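August 2026

Cord tests, second batch. The Onura cord came back from the wash at 40 degrees and I measured all pieces again. Mean shrinkage is higher than in January, but I did not dry them flat that time, so I don't want to compare too much.

Knot slip: the Jirkel cotton holds the double bow to 48 newtons, then it slides slowly. The waxed one slides earlier, with small jumps.
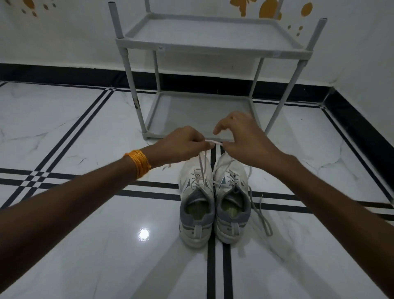
Abrasion still runs on the Joseck wheel. I stopped it at 800 turns to look at the sheath, which is fuzzy at the eyelet side only. Please do not change the weight, it is set for the whole series.

To do: order 136 meters of the Zhong cord, same lot if they still have it. Ask about the tips too.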